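Schlafmatte (Bambus)

Eine Schlafmatte aus Bambus ist eine flache, rollbare oder faltbare Auflage, die auf ein Bett, eine Liege oder direkt auf den Boden gelegt wird. Sie besteht aus schmalen Streifen oder Stäbchen, die durch Fäden, Schnüre oder ein Gewebe zusammengehalten werden. In warmen Gegenden ersetzt sie das Bettlaken oder liegt darüber. Tagsüber dient sie in vielen Haushalten auch als Unterlage zum Sitzen, zum Sortieren und zum Zusammenlegen der Wäsche.

Bezeichnungen

Im Deutschen sind die Wörter Bambusmatte, Schlafmatte und Sommermatte gebräuchlich. Das letzte Wort ist eine Übersetzung aus ostasiatischen Sprachen, in denen die Matte mit der heißen Jahreszeit verbunden wird. Im Handel werden die Wörter oft vermischt. Als Bambusmatte wird auch die kleine Rollmatte für die Küche verkauft, die mit der Schlafmatte nur das Material gemeinsam hat. Matten aus Binsen, Rattan oder Palmblättern sehen ähnlich aus, werden aber anders hergestellt und verhalten sich im Gebrauch anders.

Material und Herstellung

Für die Streifen wird der Halm des Bambus gespalten. Die äußere Schicht ist hart und glatt und gilt als der bessere Teil, die innere Schicht ist heller und weicher und nimmt mehr Feuchtigkeit auf. Nach dem Spalten werden die Streifen auf eine gleiche Dicke gehobelt, an den Kanten geschliffen und getrocknet. Manche Hersteller kochen oder dämpfen das Material vorher, um Insekten und Schimmel vorzubeugen. Durch längeres Erhitzen wird der Bambus dunkler, deshalb gibt es Matten in hellem Gelbbraun und solche in einem fast kaffeebraunen Ton.

Man unterscheidet zwei Bauarten. Bei der Streifenmatte liegen die Lamellen parallel nebeneinander und sind mit Fäden verbunden. Sie läßt sich gut in eine Richtung rollen, in die andere aber nicht. Bei der Plättchenmatte sind kleine rechteckige Stücke auf Schnüre gezogen, so daß die Matte sich in beide Richtungen bewegt. Sie ist schwerer und kühlt stärker, hat aber den Nachteil, daß sich Haare zwischen den Plättchen einklemmen können. Eine große Plättchenmatte kann mehr als 2.000 einzelne Stücke enthalten.

Der Rand wird meistens mit einem Stoffband eingefaßt. Dieses Band ist die Stelle, an der eine Matte zuerst kaputt geht. Wenn die Einfassung sich löst, rutschen die äußeren Streifen heraus und können die Haut oder das Laken verletzen. Das Band kann man mit der Hand neu annähen, am besten mit gewachstem Garn und mit langen Stichen.

Gebrauch auf dem Bett

Auf einer Matratze wird die Matte entweder direkt auf den Bezug gelegt oder auf eine dünne Decke. Die zweite Art ist verbreitet, wenn die Matratze weich ist. Eine gesteppte Decke unter der Matte gleicht Unebenheiten aus und verhindert, daß die Streifen beim Umdrehen des Schläfers knacken. Außerdem rutscht die Matte auf Baumwolle weniger als auf glatten Kunstfasern. Ist die Matratze zu weich, so biegen sich die Streifen in der Mitte durch und brechen mit der Zeit.

Die kühlende Wirkung kommt daher, daß die glatte Oberfläche Wärme vom Körper ableitet und keinen Stoff enthält, der sich mit Schweiß vollsaugt. Sie läßt nach, wenn man lange in derselben Lage bleibt. Darum wird die Matte oft mit einem kleinen Ventilator kombiniert. Der Luftstrom soll flach über die Liegefläche gehen und nicht direkt auf das Gesicht. Für Säuglinge werden Matten aus weicheren Fasern bevorzugt, weil die Haut sonst leicht Abdrücke bekommt.

Die Größe richtet sich nach dem Bett. Eine Matte soll etwas schmaler sein als die Matratze, damit die Ränder nicht überstehen und abknicken. Für Kinderbetten gibt es Matten mit 700 Millimeter Breite, die auch als Sitzunterlage für eine Person verwendet werden.

Verwendung beim Wäschelegen

In kleinen Wohnungen ist das Bett häufig die einzige große Fläche, auf der man Kleidung zusammenlegen kann. Eine Matte macht diese Fläche fester. Auf einer dicken Decke sinkt das Kleidungsstück ein, und die Falten werden ungenau; auf den Streifen bleibt der Stoff flach, und man kann mit der Handkante darüber streichen. Die Linien der Streifen helfen auch beim Ausrichten, zum Beispiel bei Ärmeln und Hosenbeinen, die parallel liegen sollen.

Kelechi Nwachukwu beschreibt in dem Haushaltsheft »Das Bett am Tag«, erschienen bei Adetti, eine einfache Ordnung für diese Arbeit. Die noch nicht gelegte Wäsche kommt an das Fußende, die Mitte bleibt zum Legen frei, und fertige Stücke werden zum Rand hin abgelegt. Dunkle und farbige Teile trennt sie nach dem Waschen ein zweites Mal, weil man auf der hellen Matte Fusseln und Flecken besser erkennt als auf einem bunten Bezug. Schwarze Hemden legt sie zuerst, solange das Licht vom Fenster noch gut ist.

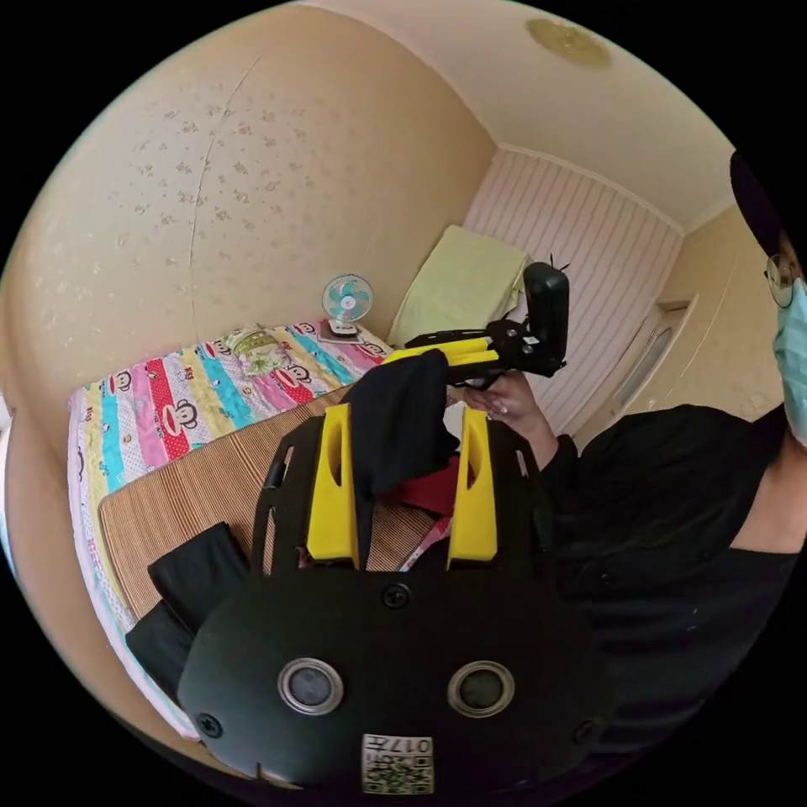
Bei dünnen Stoffen ist Vorsicht nötig. Strickwaren und feine Trikotstoffe können an einer rauhen Lamelle hängen bleiben und Fäden ziehen. Man prüft die Matte, indem man mit einem alten Nylonstrumpf über der Hand in beide Richtungen darüber fährt. Wo der Strumpf hängen bleibt, wird mit feinem Schleifpapier nachgearbeitet — immer entlang der Faser und nie quer dazu. Kleidungsstücke hebt man von der Matte hoch, statt sie über die Streifen zu ziehen.

Feuchte Wäsche gehört nicht auf die Matte. Der Bambus nimmt die Feuchtigkeit an den Schnittstellen auf, und auch gefärbte Stoffe können abfärben. Rote und schwarze Baumwolle hinterläßt auf unbehandeltem Bambus Flecken, die sich nur durch Abschleifen entfernen lassen.

Pflege und Lagerung

Vor dem ersten Gebrauch wird die Matte mit einem gut ausgewrungenen Tuch abgewischt und im Schatten getrocknet. In der heißen Zeit wiederholt man das alle paar Tage. Das Wasser darf lauwarm sein, 50 Grad sollen nicht überschritten werden, da sich sonst der Leim in der Einfassung löst. Seife ist nur selten nötig. Pralle Sonne macht die Streifen spröde und bleicht das Stoffband aus.

Zum Lagern wird die Streifenmatte gerollt, mit der glatten Seite nach außen, und mit zwei Stoffbändern locker gebunden. Plättchenmatten werden gefaltet, aber jedes Jahr an einer anderen Stelle. Ein Baumwollsack ist besser als eine Plastikhülle, in der sich Feuchtigkeit sammelt. In Regionen mit feuchtem Winter empfiehlt es sich, die Rolle im Januar einmal zu öffnen und einen Tag zu lüften. Kleine runde Löcher und feines helles Mehl deuten auf Bohrkäfer hin. Eine befallene Matte soll von anderen Bambussachen getrennt werden.

Die Lebensdauer hängt stark von der Einfassung und der Unterlage ab. Einfache Streifenmatten halten bei täglichem Gebrauch etwa 3 Sommer, Matten aus der äußeren Halmschicht deutlich länger.

Sammlungen

Das Heimatmuseum in Prarkunberg besitzt eine kleine Gruppe von Schlafmatten, die der Flechter Nestor Quiambao dem Haus überlassen hat. Darunter ist eine Matte mit dreifach erneuerter Einfassung, an der man die verschiedenen Garne noch unterscheiden kann. Die Werkstatt Skomstead bietet Kurse zur Reparatur von Matten und Körben an und führt auch Ersatzstreifen in mehreren Breiten.

Siehe auch: Binsenmatte, Futon, Rollmatte, Steppdecke, Wäschepflege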